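Small parts, big slots: a morning with a maker of assembly puzzles

The Plerka workshop takes up the ground floor of a former seed merchant's in Brenov. It has made assembly sets for schools and training centres since it moved out of a garage in Štefanec, and the sets are all much alike: a thick block with a shaped slot, a part that goes into the slot, and a few pegs and bars that come afterwards. I went in April to ask the designer why anyone would spend a working life on something that looks so simple.

"It looks simple when it's together," the designer said. "Give somebody the pieces with no drawing and watch where their hands go first."

Most hands go to the smallest piece, apparently, and that is usually wrong. The block comes first and should stay still. For that reason it is by far the biggest thing in the set, and the early ones, which were half the size, slid about and annoyed people.
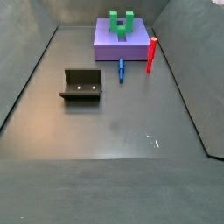 Colour was the first thing Plerka settled. "We had everything in one grey for the first batch, and the teachers sent it back," the designer told me. Now each part has its own, so an instruction can be as short as "green into purple", and the green fork can be picked out at once against the purple block, even by somebody standing behind the person doing the work. The red and blue pieces follow the same rule. The bracket stayed black. The designer wanted it green too and was outvoted, and still brings it up.

The slot has taken more time than the colours. A set costs 900 crowns, and a good part of that goes on getting the gap right. If it is too wide the part rocks, and the learner thinks it has gone in when it hasn't. If it is too narrow, people start to push, and once they push they stop looking. The workshop made 90 trial blocks before choosing the present size, and most of them are still on a shelf by the back door.

"The shape of the slot tells you which way round the part goes," the designer said. "A narrow end and a wide end. You can turn the fork as much as you like, there's one way it sits down properly."

I tried it and needed two goes. The first time I had the stem pointing the wrong way and didn't notice until I tried to press it flat. The designer said nothing and drank some tea.

We talked for a while about the holes, which visitors ask about more than anything else. They were left dark on purpose, with no ring or mark round them. The designer thinks a learner should find them by looking into the recess, and isn't interested in making that easier.

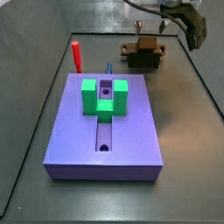
Anavgate, the training centre that buys most of the sets, sees it differently. Its reply, when I wrote to ask, was that beginners lose patience over the holes and that a pale ring round each one would save a good deal of time in the first lesson. It also asked for spare red pegs, as those go missing before anything else.

The pegs will be supplied from the summer, two extra to a box. The rings are still being argued over. "They can paint them on themselves," the designer said.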